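Parts Bin Inspection – Bare and Part-Built Boards
Grudamside workshop, bench storage, May round

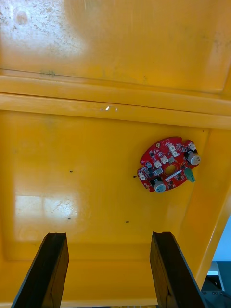 Scope
Yellow plastic bins used for circuit boards between the Simov rack and the test bench. Bins for screws and cable ties are on a separate sheet. Complete one line per item: OK, Action, or N/A.

1. Floor of bin clean
Action. Dust on the upper panel, with smudges. Four black specks on the floor of the bin with the red round board. Not identified. Treat as possibly conductive until wiped out and checked under the magnifier.

2. Surface condition
OK. Fine scratches and scuffs only. Replace a bin if a fingernail catches in a scratch or if the plastic sheds when rubbed with a dry cloth.

3. Rim and ridges
OK. No chips felt on the ridges. Clean the seam with a soft brush; cloths leave lint in it.

4. Boards stored flat, one layer
OK. Red board lying on the floor of the bin. Boards with notched edges must not be stacked, even with foam between them.

5. Boards bagged
Action. Red board is out of its bag. Limit for unbagged boards is 30 minutes, bench work excepted. Rebag or return to the rack.

6. Static control
Action. Bin is ordinary plastic as far as the stock record shows – no surface reading on file. Measure before next use. If no reading can be obtained, move boards to the Trellamex conductive trays and relabel the bin for hardware only.

7. Label and bin number
N/A this round. Labels are being reissued. Bin 132 is still listed twice on the rack plan; correct the plan first.

8. Load
OK. Limit is 20 boards per bin, or 200 g, whichever comes first.

9. Light and heat
OK. Bins near the window get direct sun in the afternoon. Close the blind after 1 p.m. or use the lower shelf.

Cleaning note
Take boards out first. Vacuum with the antistatic nozzle, then wipe with Zerouali bench cleaner on a damp cloth. Air dry with the bin tilted. No compressed air – it moves debris into the next bin.

Open actions
Items 1, 5 and 6. Items 1 and 5 to be closed before the end of the shift, item 6 before the next round.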